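Trerum Gaming Headset — from Howells

I wore the Trerum through a whole season of our Gevimus league, and I still grab it first. It weighs 316 grams, and after 8 hours of bracket play my ears were fine (my voice was another story!). The 50 mm drivers make footsteps really easy to place, and the mic flips up to mute.

My one gripe is the cable — at 2 meters it's a bit short if your PC lives on the floor.

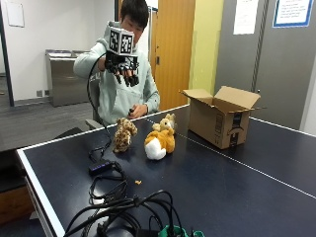 So I'd add the Inach extension while you're at it. Spare ear pads are back in stock too, in black or gray, and they snap on without tools.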